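Open-case inspection, tower refurb bench
Castport workshop, July round

Filled in during the afternoon with one cup of coffee and the usual pen that only writes uphill. Same form as last time, minus the page about monitors, which we no longer take. Boxes are ticked if I was happy, left open if I wasn't, and the comments say why. Wanik gets a copy, Bergeron gets a copy, and the third copy goes in the drawer where copies go.

## Before the panel comes off

- [x] **Power cord out of the wall and out of the machine.** Both ends. A cord that's plugged into the machine and lying on the floor next to an outlet is an invitation.
- [x] **Power button held in after unplugging.** Done. The old card says to count to ten, and I can report that everyone counts faster before lunch.
- [x] **Tower on its side, steady, no rocking.** Fine. Two rubber feet were missing from a machine in the last batch and it walked across the bench every time someone leaned on it.
- [ ] **Bench clear of drinks.** See "one cup of coffee" above. I have written myself up.
- [x] **Wrist strap clipped to bare metal.** Clipped, yes. It had been clipped to the rubber mat's carrying handle until I asked.

## Inside the case

- [x] **Power supply closed and left closed.** The label on it is there to be read, and the screws are there to be left alone. If a supply is bad, it goes in the Prarko return bin whole.
- [x] **Power cables lifted clear of the socket before any work on the processor.** They creep back. Tuck them, look away, and tuck them again.
- [ ] **Socket cap fitted when the socket is going to sit empty.** Open again this round. We own a whole jar of caps, and the jar was full, so you can see the problem.

The socket is the item I'd like people to slow down for. With the processor out and the frame up, everything expensive about the board is exposed to sleeves, screws and sneezing. On a board with its contact pins in the socket, one bent pin is enough to turn a good machine into a donor, and we had 2 donors last round that came in as good machines.
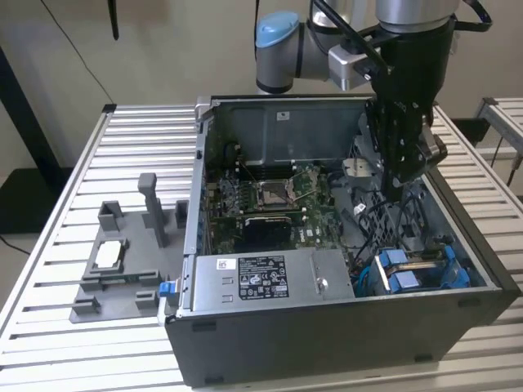 So the rule stays as it was: lever up, frame up, chip straight up and straight into a holder. Not onto the bench, not onto the lid of the screw box, and not onto the folded paper towel that has somehow been promoted to equipment. If the phone rings in the middle of this, the phone can ring.

- [x] **Processor holder clean and free of grit.** Wiped down, dry, no lint.
- [x] **Old thermal paste cleaned off fully.** Good on the ones I checked. The wipes are running low – the tub has a picture of plenty on it and about four inside.
- [x] **Memory slot clips not forced.** No cracked clips. A pleasant surprise, and I've noted it in case it never happens again.
- [x] **Drive caddies slide without a mallet.** If the plastic squeaks, stop. If you've gone to look for the mallet, also stop.
- [ ] **Data cables unplugged by the connector.** Somebody is still pulling on the cable. The cable wins for a while and then it doesn't.

## Edges, fingers and floor

- [x] **Sharp edges checked before reaching in.** Drive cages get special mention. The first aid box is down to 2 bandages, both of the tiny round kind that fit no known injury.
- [x] **Screws in the tray.** Started with 16, finished with 16. I have circled this on the paper copy.
- [ ] **Walkway clear.** A stack of side panels was leaning against the shelf at an angle I'd put at around 90 degrees, minus whatever makes things fall over. Lay them flat, please.
- [x] **Extinguisher reachable.** Reachable and in date. The coat hanging on it has been returned to its owner.

## To fix before the next round

1. Move the jar of socket caps to the bench, within arm's reach.
2. Order wipes and real bandages on the next Prarko order.
3. Reprint the bench card with the line about cables in bigger type.
4. Find a home for the side panels that is lower than a person's shin.
5. Inspector to drink coffee in the hallway.

Passed with comments. Open items to be rechecked at 4 p.m., or whenever the caps arrive from across the room.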